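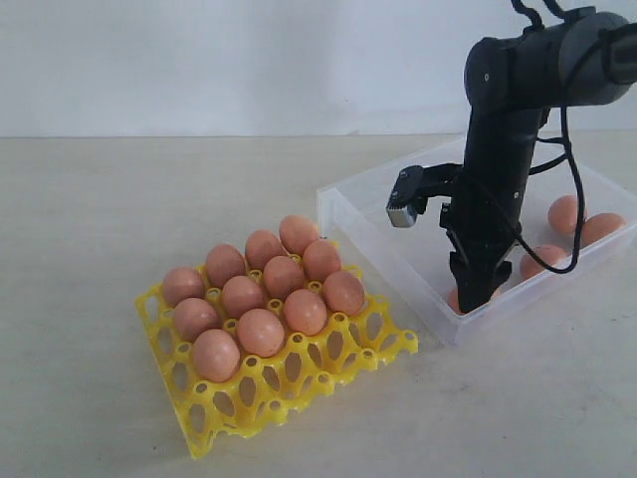 3.2 Trays, tubs and where the eggs sit

Last updated: September

I should say early on that I grew up with eggs in a bowl on the windowsill, so I came to trays with a bit of a prejudice. When I started visiting the 62 households in Clirbridge I expected most of them to do the same, and plenty did! But a good number had moved over to a plastic tray, usually bought from the Luriston farm shop, and they were surprisingly loyal to it.

What people liked was being able to see things. An egg standing up in its own pocket is easy to check for a crack, and with an open lattice you can look in from the side as well (several people lifted theirs up to show me the underneath, which I hadn't asked for but enjoyed). Bowls and tubs hold eggs in a heap, and the ones at the bottom tend to stay there. In one kitchen I was told, quite cheerfully, that the bottom layer was "for cakes, eventually".

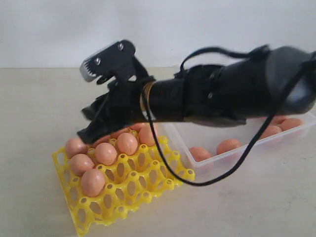
Filling order was the other thing I got hooked on. I had assumed that everybody would fill from the edge nearest them, as that's less of a stretch. Quite a few went to the back first and worked forwards, leaving the front pockets for last, and then used the eggs up from the front again. You can see the trouble with that: the oldest eggs sit at the back and never get their turn. Pendo Nyanda, who shared the visits with me, spotted this well before I did, and the question about it on our Mutiso sheet is hers.

Over the 10 weeks we logged 600 eggs going from shop box to tray or tub. I've kept cracked eggs separate from broken ones in the tables, as people treat them so differently. A cracked egg gets eaten that evening; a broken one gets a cloth and a bit of swearing. Both were more common in the tubs, though I'd be wary of making much of that, as the tubs were also the things that got shoved about to make room for the kettle.

Figure 4. Eggs in a yellow plastic tray on a pale tabletop.

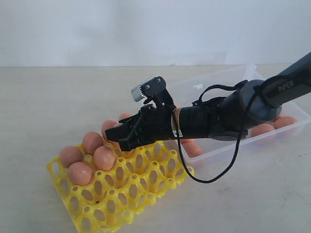 3.3 Washing the trays

Almost everyone rinsed theirs under the tap. The small posts between the pockets catch bits of straw, and an old toothbrush was by far the favourite tool for getting them out. I've put the full list of answers with the kitchen notes.

Contact | Copyright Drusteleck Papers | Back to top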